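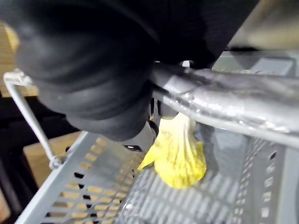
Yellow thing, slotted metal tray. My whole February, basically.

So I finally rewrote the grasp planner, and I've been putting it off for so long that I'd like a small parade. The old one was a pile of scripts I called Restden (no deep meaning, it was the next word on my list) and it worked fine as long as everything on the table was stiff. Soft stuff broke it constantly. You close on something squishy, it changes shape, and now the point cloud you planned from is describing an object that doesn't exist anymore!

The new version asks for a fresh look from the wrist camera right before the fingers close, and again right after. Sounds obvious. The problem was time – my segmentation step took 400 milliseconds, and doing that twice on every pick made the arm look like it was trying to remember a phone number. I swapped in Fastley for the mask step, trimmed the crop, and got it down to 90. Now the pauses are short enough that I've stopped noticing them.

Then there's clutter, and clutter is where I lost most of my evenings. When everything in a pile is the same color and shiny on top of that, the masks bleed into each other and the planner cheerfully proposes grabbing two things as if they were one.

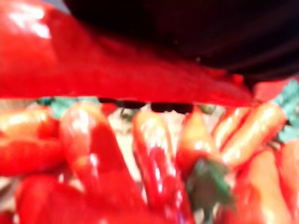
What helped in the end was being meaner about the scoring. Any grasp whose fingers would land near a mask border now gets a big penalty, and bright highlights get thrown out before the edge finder runs, so it quits drawing borders around glare. I replayed 3,151 logged grasp proposals through the old scoring and the new one over a weekend, and reading through the ones where they disagreed was weirdly fun (I may need a hobby).

The other big change is the approach path. The old code came straight down, always, and figured out the wrist angle first. Now it keeps a handful of angles alive until it's low over the tray and picks one there, with the close-up view to go on. More bookkeeping, and I managed to write a lovely bug where it kept every candidate forever and ate all my memory, but I like the way it moves now.

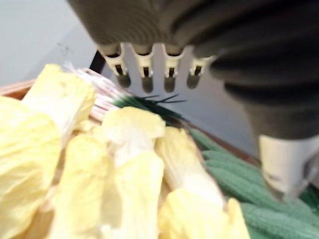 Photo: wrist cam, Skundside bench setup

Still on the list: the config files are a mess, the replay viewer crashes if you scrub backward, and I want to try the Kwon branch of the controller, with its softer closing profile. I'm also stuck on leafy shapes. The mask is all ruffles, the border penalty hates every part of it, and the planner ends up with no grasp it likes. I'm thinking of smoothing the outline before scoring, but then thin stalks might vanish completely, so maybe it has to be two passes. If you've dealt with this, leave a comment, I'll be up at 1 a.m. reading it anyway.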